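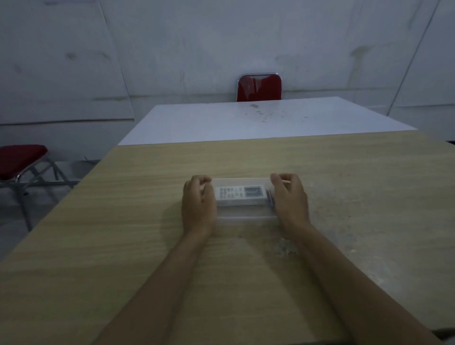 Infrared remote control

An infrared remote control is a handheld transmitter that operates a household device by means of pulses of invisible light. It is the most common form of remote control for televisions, fans, audio equipment and room air conditioners. The transmitter contains a keypad, a small control chip, a clock source and one or more light-emitting diodes. A matching receiver is built into the device being controlled.

Principle of operation

When a key is pressed, the control chip wakes from a low-power state, scans the keypad to find which contact has closed, and looks up the code assigned to that key. The code is sent as a series of bursts from the diode. Each burst is switched on and off at a fixed carrier frequency, most often in the range of 36 to 40 kHz. The receiver passes only signals near that frequency, so that steady light from lamps and windows is ignored.

The receiver module combines a photodiode, an amplifier and a filter in a single part. Its output is a plain digital signal with the carrier removed. The main processor of the device measures the length of each pulse and gap and rebuilds the original code.

Encoding

Several encoding methods are in use. In pulse-distance coding, all bursts have the same length and the gap that follows each one carries the value of the bit. In pulse-width coding, the burst itself is made longer or shorter. In bi-phase coding, each bit occupies the same time slot and its value is given by the direction of the change at the middle of the slot.

A typical message starts with a long leader burst, which allows the receiver to adjust its gain. An address follows and then a command. Some formats send each part a second time in inverted form as a check against errors. Other formats use a checksum or send no check at all.

Stateless and stateful control

Television remotes are generally stateless. The key for raising the volume sends the same command each time, and the television keeps track of the current level.

Air conditioner remotes generally work in the other way. The handset stores the full set of chosen values, including mode, target temperature, fan speed and timer, and sends all of them with every key press. Messages are therefore much longer than those of a television remote. The Lidov format, used on split-type units, carries 9 bytes in each message, and the last byte is a checksum.

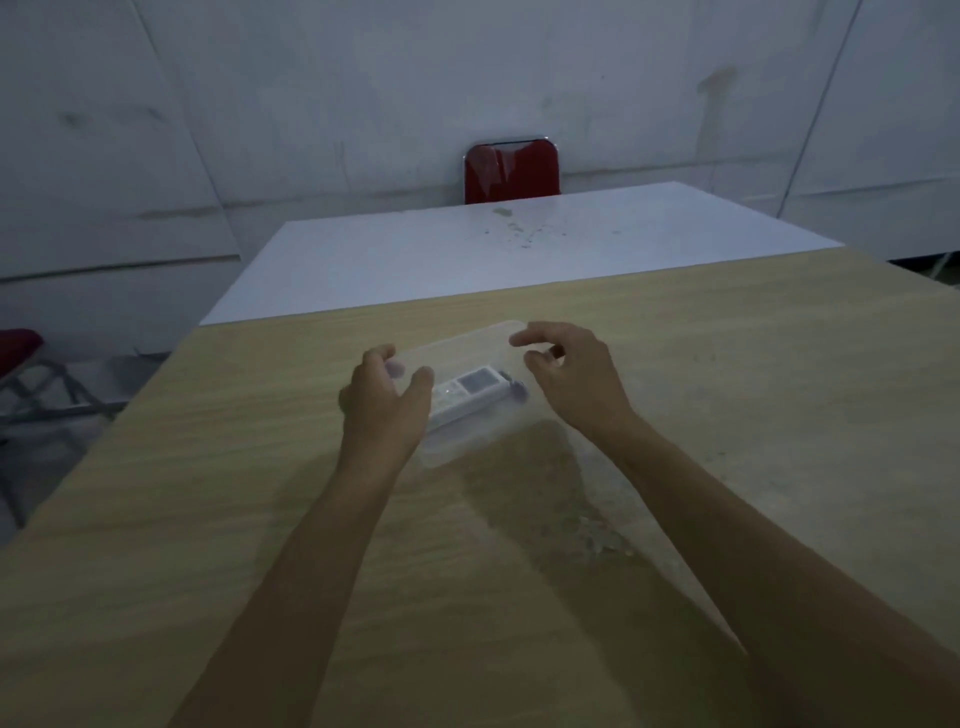
One result of stateful control is that the handset and the unit can disagree. If the unit does not receive a message, the handset display will show the new setting while the unit continues with the old one. The mismatch lasts until the next message is received. Most units sound a short tone when a message is accepted — the only confirmation available to the user, as the link runs in one direction.

Display

Handsets for air conditioners commonly include a liquid crystal display. Segments are fixed in shape at the time of manufacture, and each symbol can only be shown or hidden. The display draws very little current and can stay on between key presses without a large effect on battery life.

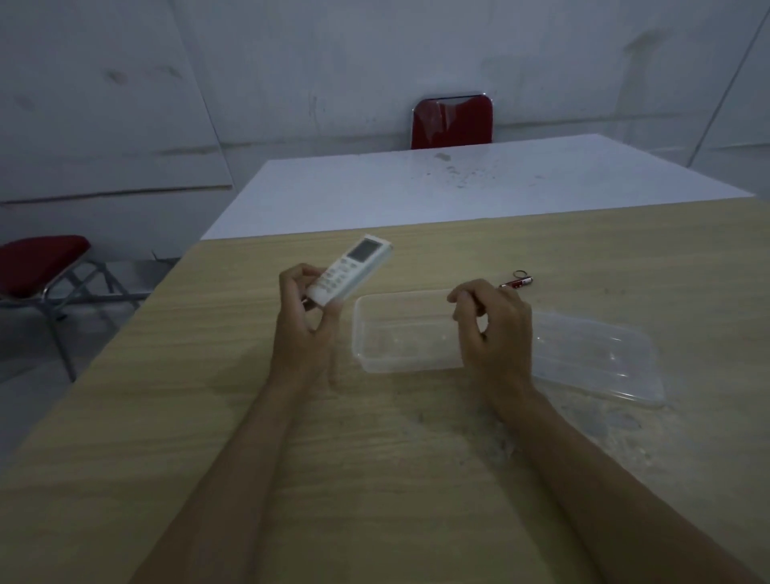

Air conditioner remote control with display window near the top end.

Power supply

Most handsets run on 2 dry cells. Current is drawn mainly during transmission, when the diode is pulsed at a high level for a short time. In a bench comparison published by the Prellorholm laboratory on Jan 5, 2018, a set of alkaline cells in a stateful handset lasted 43 weeks under a fixed schedule of key presses. Leaking cells are a common cause of failure, and removal of the cells is advised before long storage.

Range and interference

Usable range depends on diode output, beam angle and receiver sensitivity. The Garg test method measures range on the center line and again at 26 degrees to each side. Walls block the signal, although light reflected from a pale ceiling is often strong enough to reach the receiver. Direct sunlight can overload the photodiode and reduce range. Some older fluorescent lamps with electronic ballasts produce flicker close enough to the carrier frequency to cause missed messages.

Replacement handsets

Universal handsets store code tables for many devices. The user either enters a setup number or steps through the table until the device responds. Learning handsets, such as the Mirninum series, record the signal from an existing remote and play it back. Recording works well for stateless formats. For stateful formats it is limited, as each recording holds only one complete combination of settings.

See also

Carrier wave
Liquid crystal display
Photodiode
Pulse-width modulation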